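Updated 2023-11-04

## Getting old stains out of a printed tablecloth

These steps are for cotton and cotton-blend cloths with a colored print. Don't use them on wool, silk or anything with metallic thread.

You will need:

- a tub or deep sink
- oxygen bleach powder (I use Imulier, any plain one will do)
- dish soap
- a soft brush
- a white towel

### Test the print first

Wet a corner of the hem and press it with the white towel for a minute. If color comes off on the towel, stop and take the cloth to a cleaner. Reds and pinks are the ones to watch.

### Treat grease before you soak

Lay the cloth flat and put a drop of dish soap on each greasy spot. Work it in from the back with the brush and leave it for 15 minutes. Rinse with cool water.
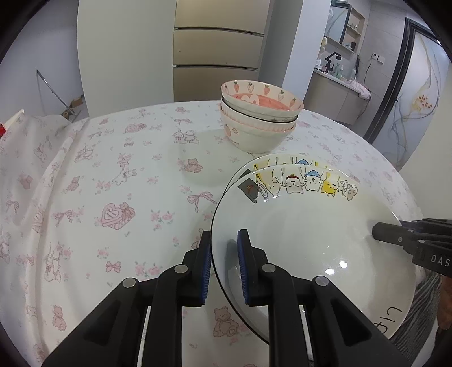 *White cloth with a pink print, and plates on the table.*

### Soak

1. Fill the tub with water at 40 °C. You can go up to 60 °C for plain white cotton, but not for prints.
2. Dissolve the powder completely before the cloth goes in. Follow the amount on the box.
3. Push the cloth under and leave it for four hours. Turn it once.
4. Drain, then rinse until the water runs clear.

Coffee and tea usually lift in one soak. Red wine may need two. Old candle wax has to be scraped off and ironed out between sheets of paper before any of this.

### Wash and dry

Run a normal cycle with no fabric softener. Check the stains while the cloth is still wet, and repeat the soak if you can see them. Keep it out of the dryer until they are gone. Heat sets what is left.

Hang the cloth by its middle and iron it on the back while slightly damp. Round cloths are easier to iron from the center out.

Store it rolled on a cardboard tube. Folded cloths yellow along the creases.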